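课程项目报告：小型预约应用的用户数据暴露问题
发布于三月　作者：信息安全课程第三小组

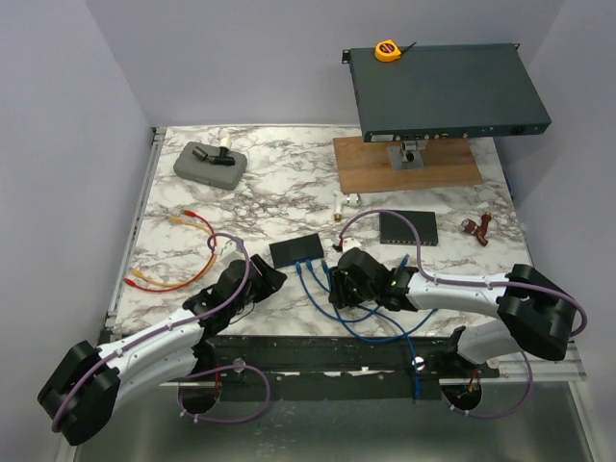
图1　台面上的小型网络设备与蓝色线缆

一、选题背景

社区类应用常由两三个人的团队开发，上线快，功能改得也快，权限设置往往留到最后。我们小组这学期选了拼车预约应用 Hisa 作为研究对象。该应用由 Irkwood 工作室开发，主要供 Beaulieu 校区的学生和周边居民使用，注册时要填写姓名、手机号、常用上车地点和紧急联系人。

选它有两个原因。一是组里有四名同学平时在用，对流程熟悉。二是 Irkwood 同意提供一套测试环境，并允许我们在报告里写出发现的问题，条件是修复之后再公开。

二、测试范围与方法

测试只在对方提供的环境中进行，库里有4,000条模拟用户记录，字段与正式版一致，内容由脚本生成。我们没有接触任何真实用户的数据。

流量抓取和请求重放用的是课程自带的工具 Vodov。具体做法是先用普通账号走一遍注册、发布行程、预约、取消和评价，把客户端发出的请求全部记录下来，去重后得到212个请求样本。然后换成另一个普通账号的令牌逐个重放，看服务器返回什么。最后把令牌去掉，再放一遍。

判断标准定得比较简单：凡是返回了不属于当前账号的个人字段，就算越权；没有令牌仍能返回个人字段的，单独标记。

三、结果

212个样本中，194个处理正常，服务器返回了拒绝或只返回公开信息。剩下18个存在越权，集中在三处。

1. 行程详情接口。界面上只显示司机昵称，但返回内容里带着完整手机号和常用上车地点。前端把这些字段隐藏了，用抓包工具可以直接看到。

2. 用户资料接口。用户编号是连续整数，改一个数字就能读到下一个人的资料，包括紧急联系人。18个样本里有7个属于这一类，并且这7个在去掉令牌之后仍然返回数据，问题最严重。

3. 导出功能。管理后台的行程导出只检查了是否登录，没有检查是否为管理员。

四、原因分析

我们和开发方通过两次邮件。对方说明，资料接口最早是给内部调试用的，当时没有加鉴权，后来客户端直接沿用了。行程详情则是为了省一次请求，把整个用户对象放进了返回内容。我们认为主要问题在于没有统一的鉴权层，每个接口各写各的，漏掉一个也不容易发现。

五、修改建议

资料接口应立即加上令牌校验，并核对令牌所属账号与请求的编号是否一致。编号改为随机字符串可以增加猜测难度，但不能代替鉴权。返回内容按页面需要列出字段，手机号只在双方确认行程后给出。导出功能加角色检查，并保留操作日志。

开发方在两周后更新了测试环境。我们重放了原来的18个样本，其中17个已修复，导出功能还有一个旧地址没有关闭，已再次反馈。

六、不足

测试只覆盖了客户端用到的接口，没有扫描未公开的地址。密码存储方式和数据库备份不在授权范围内，没有检查。另外，评价功能在测试期间改过一次版，前后样本不完全一致，统计时以改版后的为准。

本站使用 Cookie 以改善浏览体验，继续浏览即表示同意。　接受　设置
联系我们　|　版权所有 信息安全课程项目组　|　返回顶部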